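Ticket 207
Component: gripper evaluation / door room, simulated
Opened by: Celina Rutkowska
Assigned to: Lauri Tikkanen
Opened: August 28, 2024
Status: open, waiting on reporter

Summary
Left gripper reports "closed on object" with nothing between the fingers. Right gripper with the same controller settings does not.

Setup
Two-arm robot in the door room. Both arms carry the Brosent parallel gripper model for this comparison. Controller is Yakubu, force mode, default gains. The Bemia gripper was run in the same room in February and did not show the fault. Door hinges are unlocked. Room layout and lighting are unchanged from the February runs.

Steps to reproduce
Load the room, home both arms, raise the left arm toward the wooden door, open both grippers fully, wait 5 seconds, send close at 90 percent speed. The left side returns "object held" before the fingers have met. Happened in 6 runs out of 6. 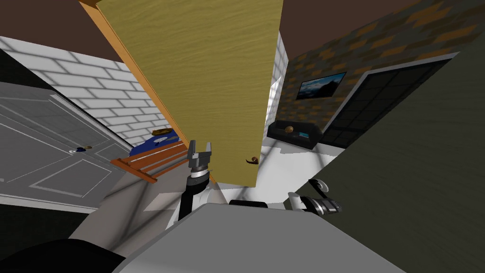

Expected: fingers close to zero width, state goes to "closed, empty." Result on the left: state goes to "object held," width stays wherever it was when the flag tripped, and the task layer moves on to the pull step. The pull step then swings the arm back with no knob in hand. The run is logged as a slip, so the comparison table shows Brosent slipping more than Bemia. Those rows should not be used until this is fixed.

Comment, Lauri Tikkanen
Could not reproduce on a bare floor with no room loaded. Reproduces with the room loaded. Tried the following:

Swapped left and right gripper models. Fault stays on the left arm.
Swapped controller instances. Fault stays on the left arm.
Halved the force threshold. Trips earlier.
Doubled the force threshold. Does not trip, but does not hold the knob either.
Rebuilt the collision cache. No change.

So it is tied to where the arm is, and the gripper model is probably fine. Please attach a contact dump with body names. The one in the ticket has only indices.

Comment, Celina Rutkowska
Dump attached with names. The left finger pads show contact with the door body while the visual gap is still over 5 mm. I think the door's collision shape is a box with padding and the visual mesh is smaller. Bemia fingers are shorter and would stay outside the padding in the same pose, which would explain February.

Comment, Teodoro Toledo
Checked the asset. The wooden door came in with the Grernorent room pack and has a convex hull that includes the knob, so the hull bulges out on the knob side. Replaced it with a box for the panel and a capsule for the knob. The left side now closes to zero in free space. Please rerun the full set before closing this. I only did the close test.

Comment, Celina Rutkowska
Reran. Left side is good at the door. Moved on to the wrist view check, since the width estimate from the camera is compared against the encoder in the same log.
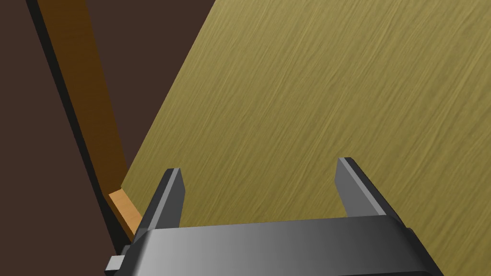
The camera width estimate is still off, and I am not sure it belongs in this ticket. The encoder reads fully open and steady. The estimator reads a narrower gap and jitters from one update to the next. The jaws are open and empty over the olive surface, so there is no object to confuse it. My guess is the edge detector is picking up the fine diagonal streaks in that texture between the fingers and taking one of them for the inner edge of a finger. The left finger also sits near the brown plank, and the black strip along the plank's far side is a stronger edge than either finger has. Masking the region outside the fingers should take care of the plank. It will not help with the streaks.

Comment, Lauri Tikkanen
Agree that it is separate. The encoder is the reference for the gripper comparison, so the estimator does not block it. Please open a new ticket against the wrist camera and link it from this one. Try a flat, untextured material on the surface first. If the jitter goes away, that settles the streaks.

Left to do on this ticket:
Merge the new door collision shape (Teodoro)
Apply the same fix to the paneled door, which came in the same pack (Teodoro)
Rerun Brosent and Bemia on the merged room and replace the slip rows (Celina)
Write down the finger lengths used for each model, the current sheet has only stroke (Celina)

Comment, Teodoro Toledo
Merge is up for review. The paneled door has the same hull problem, and its knob is a separate body with no parent, so that one needs a joint as well. Will post when it loads without warnings.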